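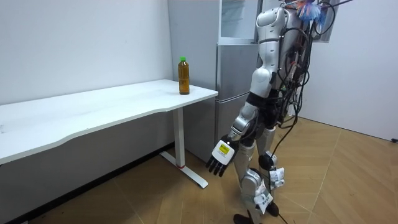

How far ahead should I start clearing out the kitchen before a two-week holiday?

Start ten days before you leave. A normal family fridge can be eaten down in that time without anyone living on crackers, and it leaves you a few spare days for the washing, the bins and finding the adaptors.

I've been doing long self-catering holidays for years now, mostly by car, and my kitchen habits at both ends of the trip have got a bit particular. Friends keep asking me for "the list" so I've typed the whole thing up, home end first and then what I do when we get there. Skip whatever doesn't suit you!

Eating the house down

I stop doing a big shop once we hit the ten-day mark. From then on I buy milk, bread and salad and that's it. Everything else has to come out of the freezer or the cupboard. We have some odd dinners (fish fingers with couscous was not a high point) but the freezer gets emptier and I find all the peas.

Write down what's in there before you start. I stick the list on the inside of a cupboard door and cross things off, which stops me defrosting mince three nights running.

Eggs keep well, so don't panic about those. Hard cheese can be grated and frozen. Half an onion can't be saved by anybody, so put it in the last night's omelette. Leftover wine goes in an ice cube tray, and so do herbs, chopped, with a bit of oil over the top. Bread I slice and freeze, and then there's toast for the evening we get home.

The fridge itself

If we're going for a fortnight or less I leave it running with the butter, the mustard and the jams in it. Longer than that, and if the freezer's empty too, I turn it off at the wall, wipe it out with warm water and a spoonful of bicarb, dry it properly and prop the door open with a rolled tea towel. Dry it properly, mind. I once shut one up damp for the whole of July and had to throw the salad drawer away.

For the freezer, freeze a mug of water and put a coin on top of the ice. If the coin is at the bottom when you get back, the power was off long enough to thaw the lot and you shouldn't eat what's in there. My mum did it with a two pence piece.

Things people forget

The dishwasher filter. Take it out, rinse it, put it back, leave the door ajar. Same for the washing machine drawer.

The food waste caddy. Empty it, wash it and leave the lid off.

The bread bin, the fruit bowl, and the one potato that has rolled behind the others.

The coffee machine. Tip out the water tank and empty the grounds, or you'll come home to something with fur on it.

The sponge. Bin it. You deserve a new one when you get back.

A box for the other end

Holiday kitchens are a lottery. We had a place near Jandville with nineteen egg cups and not one knife that would go through a tomato. So now I pack a box, a plastic one with a lid, and it lives in the loft between trips with most of the stuff already in it. Mine holds a small sharp knife in a cardboard sleeve, a peeler, a decent tin opener, two tea towels, a few clothes pegs for closing packets, a roll of freezer bags, a handful of dishwasher tablets and some washing-up liquid in an old shampoo bottle. Label the shampoo bottle. I'm not going into why.

Then there's the food: salt, pepper, oil, tea bags, coffee, stock cubes, a bag of pasta, a jar of pesto. That's the first night's supper sorted whatever time you roll in. Check what you're allowed to take if you're crossing a border, though, meat and dairy especially. The rules change and I look them up afresh every time.

Spices travel nicely in those weekly pill boxes. Cumin, chilli, oregano, paprika, cinnamon, and you've still got a couple of little doors left over.

The cool bag on a long drive

Our run to Brasberg is 992 miles door to door, so we do it over 2 days with a night in a motel. I freeze water bottles instead of using ice packs. They last longer, you can drink them as they melt, and there's nothing to carry about afterwards. Lay them flat on the bottom, put the heavy cold things on top, then fill any gap with a towel. A full cool bag stays cold far better than one that's half air.

Keep the picnic separate! Every time somebody opens the main bag for a cheese triangle you lose the cold, so the snacks go in a little bag of their own behind the passenger seat.

When you get there

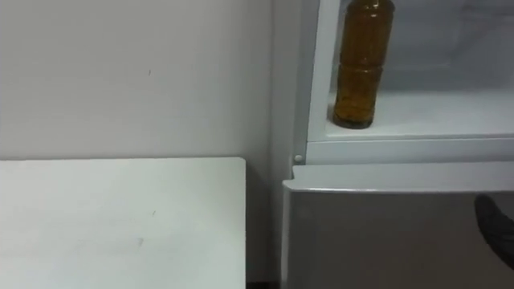 My rule is 30 minutes in the kitchen before anyone is allowed to unpack a swimsuit. It sounds bossy, I know, but it's so much nicer doing it while you've still got your shoes on. I run the taps for a minute, put the kettle through one full boil and throw that water away, wipe down the worktops and give any chopping boards a scrub with salt and half a lemon. I smell the dishcloth, and then I usually get out one of my own.

Next I check the hob works, all the rings, and see whether there are matches if it's gas. If something's broken, tell the owner that evening. At Kedgate, the cottage we go back to most, the owner is Verena Marti and she'd much sooner have a text at eight in the evening than a grumble in the review. She also taught me to put a folded tea towel under a chopping board that slides about. Damp, it grips like anything.

Put the fridge on a middle setting. Everyone turns a warm one up to the maximum, then on day three the lettuce is frozen to the back wall. Give it overnight to settle, and only buy a small amount of fresh stuff until it has.

I keep the useful numbers on a scrap of paper by the kettle: the owner, the wifi, the bin days, and the code for the key safe. Choose a code you'll remember if you get to set it. We had 3012 one year and my husband swore for a week that it was 3021.

Shopping little and often

It's tempting to do a huge shop on the first morning. Don't! You'll eat out more than you think, and then you're driving home with a carrier bag of limp celery. I buy breakfast for three days and supper for two and see how it goes. In Brasberg we walk down to Grīnberga, the bakery on the corner past the church, before it gets busy, and whatever's left of the loaf by evening gets rubbed with garlic and fried.

Small jars cost more per spoonful, but you'll finish them. Same goes for oil and washing powder.

The last morning

Strip the beds first and get the towels in a heap, then do the kitchen while people are showering. Fridge out onto the table, cool bag next to it, and decide about each thing once. Unopened packets can be left for the next guests if the owner says that's all right. Wash your own box things before they go back in the box, and dry the peeler or it'll rust.

Oh, and look in the oven. I've left a perfectly good baking tray in three different countries.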